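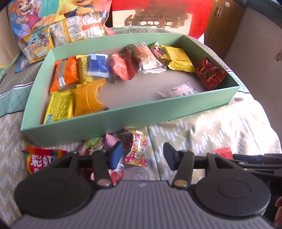
The Case for the Open Box

By Hajnalka Vincze

Every November, the residence office at Fandari sends a notice to all 41 rooms on the storage of food. The notice is short. It asks that snacks be kept in closed containers, off the bed and preferably out of the bedroom altogether. I helped to write an earlier version of it, and I now believe it should be changed.

The rule on closed containers was meant for bread, fruit and anything else that spoils or leaves crumbs. Over the years it has come to cover individually wrapped candy and small sealed packets as well. These items carry their own packaging. A second lid adds little protection, and it has one clear cost: people forget what they have. When Dénes Pintér and I cleared the shared cupboards last winter, most of what we threw away was sealed, out of date and stored at the bottom of a tightly closed tub.

A shallow box without a lid deals with this better than any notice. Its contents lie in one layer. An orange packet does not hide under a yellow one for half a year, and a single candy with twisted ends is as easy to find as a large bag. A resident can see at a glance whether there is any need to buy more. Guests can also see what is on offer, and they tend to take one piece and leave the rest.

I would add a word in favor of leaving some space in the middle. The habit of filling a container to the brim is a strong one, and stores encourage it. A box with a bare patch in it has room for whatever comes home in a coat pocket.

The question of the bed is harder. Olesia Skoryk has argued before the house council that food of any kind should stay off bedding, and for open food I agree with her. Sorting is another matter. Our rooms have one small desk each, usually covered with papers, and the bed is the only wide, flat surface left. Spreading wrapped candy over a bedspread for ten minutes while deciding what goes into the box does no harm to the fabric or to the candy.

The council will review the notice on 11th January. I propose that it keep the present rule for unwrapped food — and remove sealed snacks from it entirely. Written comments may be left with Tibor Szalai at the front office.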